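Clutero hand-held gripper: six months on the returns bench
July - by the Nestow packing room editor
Reading time: 1 min
Print | E-mail

We bought 6 of these to record sorting work for the Bisgaard arm. Staff now spend mornings demonstrating and afternoons checking.
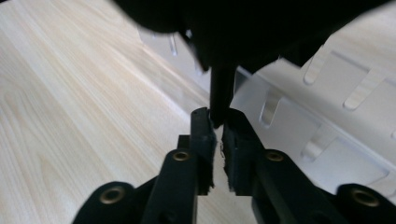
Pads are the weak point. They grip well enough, but the foam-like one on the right is chipped along its edge and the left has frayed fibres at the bottom. A spare set should come in the box - it doesn't.

Wrists ache after 100 items. Pay is unchanged.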